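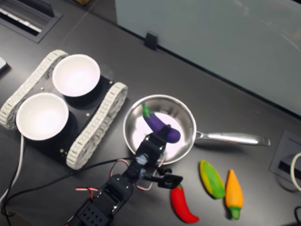 1 min read · 245 views

Re: [Kutdale Growers] Corn and carrots in the same bed?

> We have one raised bed free at the Jumley end, 12 feet long, and can't decide between sweet corn and carrots. Has anyone grown both together? Our soil is heavy and last year's carrots came up forked.

Yes, do both! I tried it last May with a short early corn and it was the best fun I've had in that garden in years. Sow the carrots first, along the south edge, and wait until the tops are a finger high before the corn goes in (mine went in as a block, four rows, so the pollen had somewhere to land).

For heavy soil, dig in a lot of sand and old leaf mold and pick a stubby carrot. I grew Staravlow and pulled 321 of them, hardly a fork in the lot. I still have about 800 seeds, so help yourself!

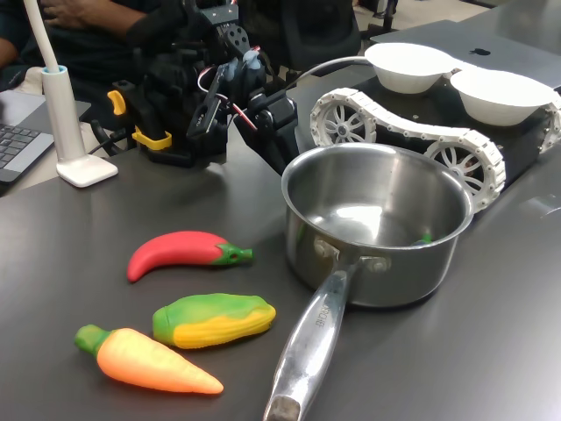 Chilies, for whoever asked last month

Start them indoors, and early. The red ones from the Domínguez seed swap took three weeks to come up on my windowsill and I nearly threw the tray out. Keep the pots warm and go easy on the water. They hate cold nights, so mine stay under cover until June.

Seeds are in the tin by the Jumley gate.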